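Zorncombe Cable Tidy Kit
Sold by Eltholm Desk & Bench Supply

Price: $30
Ships in: 2 business days
Color: black or gray
Warranty: see below, and read it

We sell a lot of cord management products and we don't believe in most of them. The Zorncombe kit is one of the few we have kept in the catalog past its first year, and even so, we think the maker claims too much for it. The box says "never untangle again." You will untangle again. What the kit does is make it happen less often, and that is a fair thing to pay $30 for if you have the kind of drawer most of us have.

What you get

50 hook-and-loop ties, in two lengths
4 screw-down anchors with adhesive backs
1 fabric sleeve, split down one side
1 sheet of write-on labels
A printed guide you can skip

The ties are the reason to buy it. They are the plain wraparound sort with a slot at one end, so they stay on the cable when you open them up. That sounds like a small point until you have used the loose kind and found them stuck to your socks. The short ones suit phone chargers and earphone cords. The long ones will go around an extension cord, although a heavy outdoor cord is asking too much of them, and we wouldn't hang one from a nail that way.

The anchors we are less sure of. The adhesive holds fine on metal and on smooth painted surfaces. On bare wood or textured walls it lets go, in our shop usually overnight. Use the screws. The maker supplies them, which tells you something about how far the maker trusts the adhesive.
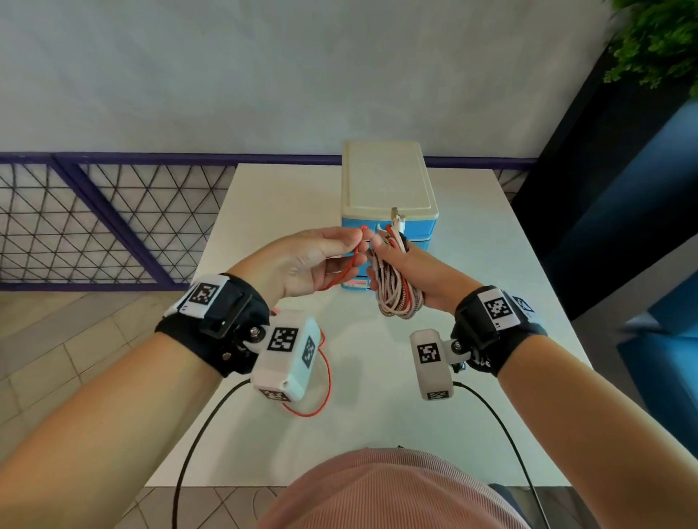

Thin braided cords are the hardest test for any product like this. The woven jacket grabs at itself, and a soft cord will find its way through any loop you leave open. Darren Cheetham, our buyer, tried the short ties on a drawer of them and had mixed results. Two ties per cord, one at each end of the coil, kept things apart. One tie in the middle left both ends free to wander, and by the end of June he was picking out knots the same as before. So the real number of cords you can handle with one kit is half what the box suggests.

The sleeve is for a desk run, where several cords go the same way down to the floor. It works. It also collects dust, and adding one more cord later means opening the whole thing. If you change your setup often, leave it in the bag.

How it compares

We also carry the Arnonine wraps and the Rudd cord box. The Arnonine ties are thicker and cost more, and after a year on our shelves we can't tell you they last longer. The Rudd box hides the mess very well and does nothing else about it – some people want exactly that.

Warranty

The maker advertises a "lifetime" warranty. In the fine print it covers the anchors and the sleeve, and leaves out the ties as wear items. We asked about this and got a polite letter back that changed nothing. Our own 30-day return covers the whole kit, opened or not.

Customer comments

"Good ties, silly labels. The ink rubs off." – Natalie Holroyd

"Would buy again if they sold the ties alone." – Edin Shehu

They don't sell the ties alone. We keep asking.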